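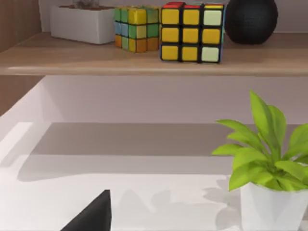

An Open Day at Skillgate, Brurkthorpe
June 12, 2019

I have wanted to see the inside of Skillgate ever since I first heard what they do there, so when the open day was announced I put my name down the same evening and then worried for a week that I had filled in the form wrong. I hadn't! The bus from the station lets you off right at the gate, and the building is an old one, with 1862 cut into the stone over the door, which I thought was a lovely front for a place that teaches robots.

They take you round in small groups. Ours began upstairs with coffee (good coffee, and a very decent almond cake) and a short talk about how the teaching works. A person takes hold of a pair of hand controls and moves them about, and the robot's arms follow along. Everything the arms do is recorded, and later the computer studies the recordings and tries to work out how to do the same job alone. The group here does most of this in simulation, so the tables and the things on them are all drawn by the computer, and you can make as big a mess as you like without sweeping up after yourself. The software is called Drerkenon, and it is shared with a sister office in Bragança, in Portugal, where I would happily go on the next open day if anyone is offering.

For each task they like to have 100 good showings before they let the computer have a try. The counter on the wall said 1313 for the season so far, and our guide told us that the failed ones are kept too, in a separate folder, which cheered me up considerably once my own turn came.

Downstairs was the room I had come for. One table setup was all household things, with a desk globe, a plant in a white pot, a little white fan, a Rubik's cube or two and a cabinet with its drawer pulled open, and two black arms coming in from either side. I loved the globe, with its countries in every color going.

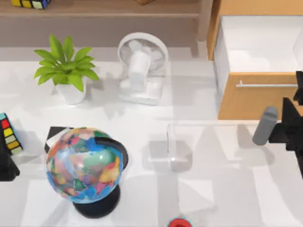

The operator we watched made very small, calm movements, and talked to us over her shoulder the whole time. She said beginners always grab, and that the arms copy your nerves along with your hands — if you hesitate, the hesitation goes into the recording and the computer may learn that as well. She also said clear plastic and glass are a trial to her, as she can lose sight of the edges on the screen, and that she leans on the shadows to tell her how high a hand is above the table. I had never once thought about shadows as something useful.

Then visitors could have a go, 5 minutes each. I was given a plain wooden tabletop and a white rod, and the job was to hold the rod between the two fingers and keep it steady. It sounds like nothing at all. But you feel no weight in your hand and no touch, so your eyes have to do everything, and mine kept wandering off to the wrong place.

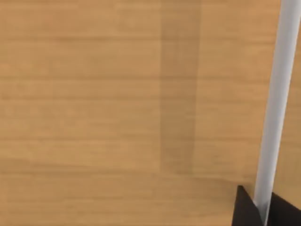

My guide's advice was to stop looking at the rod and look at the tips of the fingers, and I did improve after that, though I let go of it twice and my elbow ached all the way home. A boy of perhaps ten had the turn after mine and was better at it in no time. He wanted to know if his recording would be used, and they told him it would go in with the rest, and he was as proud as anything.

We finished with questions on the stairs, which ran well over. Somebody asked how long it takes to train an operator, and the answer was that the controls can be learned in an afternoon but that a tidy, even style takes a good deal longer — much like handwriting, I suppose.

If you would like to go yourself, there is another open day planned for September. Entry is free, but the hands-on places fill up, so ask for one when you book. Wear something with loose sleeves, and do save room for the almond cake.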